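Home | Sky | Weather | Birds | Ponds | Ask a Question | For Schools

Why Do Birds Fly Away in Autumn?

In September you may see a long row of small birds sitting on a wire. They fidget, they twitter, and every so often they all take off together and come back again. A week or two later the wire is empty. The birds were swallows, and they have left for the winter.

This page explains where they go, why they go and how they find the way.

What is migration?

Migration is a long journey that an animal makes at a certain time of year. Many birds make two each year, one in autumn and one in spring. Swallows that nest in Britain spend our winter in the south of Africa. They start to come back in March, although most people do not see their first one until later in the spring.

Not all birds migrate. Robins, house sparrows and blackbirds can be seen in British gardens all year. Even so, the robin on your fence in January may not be the one that was there in July. Some robins from colder countries come here for the winter.

Why do they leave?

Many people think that birds leave because they feel cold. Feathers are very good at keeping a bird warm, so cold is only part of the answer. The bigger problem is food.

Swallows eat flying insects, and they catch them in the air. In winter there are hardly any flying insects in Britain. A swallow that stayed would soon have nothing to eat. In Africa there are plenty of insects at that time of year.

Birds that eat seeds or berries can often stay. So can birds that eat several kinds of food and can change from one to another. A blackbird eats worms when the ground is soft and berries when it is hard.

How do they know when to go?

Birds do not have calendars, but they can sense how long the days are. After the end of June each day is a little shorter than the one before. At first you would not notice. By September it is getting dark much earlier, and the change tells a bird's body to get ready.

Getting ready mostly means eating. Fat is the fuel for the journey. A sedge warbler is a small brown bird that lives in reeds, and before it sets off it can eat so much that it weighs nearly twice what it did in summer. Many birds also grow new feathers before they go, or after they arrive. Old feathers are worn at the edges — a bit like the cuffs of an old jumper — and they do not work as well. 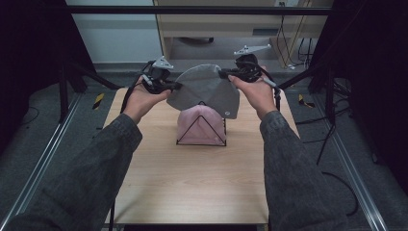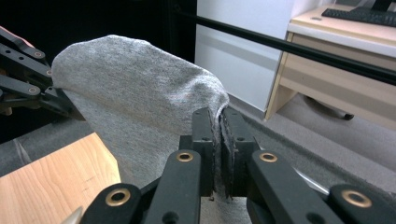

How do they find the way?

Scientists have learned that birds use several things to help them. They can use the position of the sun in the day. Birds that fly at night can use the stars. They can also sense the Earth's magnetism, which is the same force that makes a compass needle point north. We still do not know exactly how they do it.

Birds also remember places. A swallow that has made the trip before may follow the same coast or river again, and it often comes back to the same barn.

Young cuckoos are a puzzle. The adult cuckoos leave in early summer, and the young ones go weeks later without them. They have never been to Africa and there are no parents to follow. The direction they must fly seems to be something they are born with.

Did people always know this?

No. Long ago, some people thought that swallows slept in the mud at the bottom of ponds. Others had the idea that birds flew to the Moon. These were guesses made by people who saw the birds vanish and had no way to follow them.

Today a bird can be given a light metal ring on one leg, with a number on it. If someone finds the bird in another country, they can report the number. Larger birds can carry tiny trackers that show where they are.

What can you look for?

Choose one place, such as a park or a window at home, and look at the same time each day for 4 weeks. Write down the kinds of birds you see. You might find that one kind stops appearing — and that a new kind turns up. Redwings and fieldfares come to Britain in autumn from places further north. Listen for redwings after dark on a still night in October. Their call is a thin "tseep" from high up.

Page last checked 17 September 2023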